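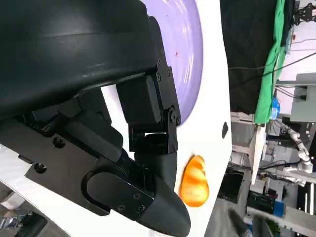
Visit to the Rantala Electric Vehicle Open Day, Eddale
Thursday, June 16, 2022

Members of the Brilell Drivers' Association attended the open day held by Rantala at its Eddale service center. Chutima Tanasarn, who manages the site, welcomed the party and outlined the program.

The morning was given over to battery care. Technicians are trained on site over 14 weeks, and the course now includes a section on used vehicles. Staff explained how a battery health report is prepared and what a buyer should ask to see before signing. Copies of the report form were handed out.

After lunch, members drove the Cendon hatchback on a set route through Eddale and back by the river road. The car was quiet and easy to place in traffic. Rear headroom is limited, and several members found the touch screen slow to learn. The test car had covered 1,561 miles.

Charging was discussed at length. The center has five public chargers, open until 9 p.m. – members should note that payment is by card only. A full charge for the Cendon was quoted at almost 60 dollars at the daytime rate, which drew some comment.

Requests for a second visit may be left at the association office.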